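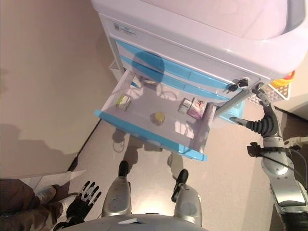

Tamara Ene wrote to us that what she wanted from a supply cart was to open the bottom drawer and know what was in it without moving anything. She had been the evening nurse at a clinic that bought its carts secondhand and filled them by habit, and she asked if we could come and sort them out. We did, and most of what Zodau does today is still that kind of work.

About Zodau

Zodau sets up, stocks and maintains medical carts for clinics, small surgical centers and nursing homes in Asadmont and the towns nearby. We do not manufacture carts. We buy them, refit them, label them, fill them and come back on a schedule to check them. We also take on carts a facility already owns, whatever the make, provided the drawers run and the lock can be repaired or replaced.

The company was started by Delia Nistor, who spent years in a hospital storeroom before opening a workshop on Sima Street. The first shop was one room with a loading door. We moved to the present building on Todeck Road when the racking no longer fit, and we now look after 638 carts at 165 sites.

What we do

Drawer layout. Before we touch a cart we ask for the list of what is kept in it and who opens it. Boxed medicines, jars and creams, dressings and sharps supplies each get a place, and the place is the same on every cart in the building. Upright boxes go against the drawer wall with the printed name showing. Small jars go where a hand can get around them. Some facilities want dividers in every drawer and some want none at all. We fit either.

Labels. Every cart gets a label on the front, and drawer labels are typed in the wording the staff use. If your floor says "eye drops" and your purchasing list says "ophthalmic solution," the drawer says "eye drops." Code labels that link to the stock list are available and cost extra. The paper list inside the cart door or top tray is included either way.

Restocking. We restock from your own supply room or from ours. Items within 3 months of their expiration date are pulled to the front and listed on the visit sheet. Expired items are removed and handed to the person you name. We do not handle controlled medicines, and carts that contain them have to be emptied of those items by your pharmacy before we start.

Locks and keys. Worn locks are the most common repair we do. A replacement lock comes with two keys. We keep a record of key numbers for customers who ask us to, and we will not cut a key for anyone who is not on your contact sheet. Please tell us when a name on that sheet changes.

Cleaning and repair. Drawers come out, runners are wiped and greased, casters are checked for hair and thread, side baskets are washed. Cracked drawer fronts can usually be matched in color. Light blue, white and gray are kept in stock. Other colors are ordered, and the wait depends on the maker.

How a visit works

You call or send the request form. We reply within 48 hours with a visit time and a short list of questions. First visits are made in the morning when we can manage it, before the carts go out on the floor. A cart stays in your building unless it needs shop work, in which case we leave a loaner. At the end you get a visit sheet for each cart showing what was in every drawer, what was taken out and what needs ordering.

Training

New staff at customer sites can come to the workshop for a half-day session on stocking and checking a cart. They work through full drawers, with the sheet in hand, and learn to read lot numbers and dates on the different kinds of packaging. Sessions run every month except December. There is no charge for sites on a service plan.

Tamara joined us two years after writing that letter and now runs the training sessions and the layout work. Delia still handles estimates and most of the lock repairs.

Visiting the workshop

The workshop is open from 8 a.m. to 4:30 p.m. Use the side entrance on Todeck Road, as the front door is kept for deliveries. Parking is free behind the building. If you are bringing a cart in yourself, empty it first and tape the drawers shut for the drive.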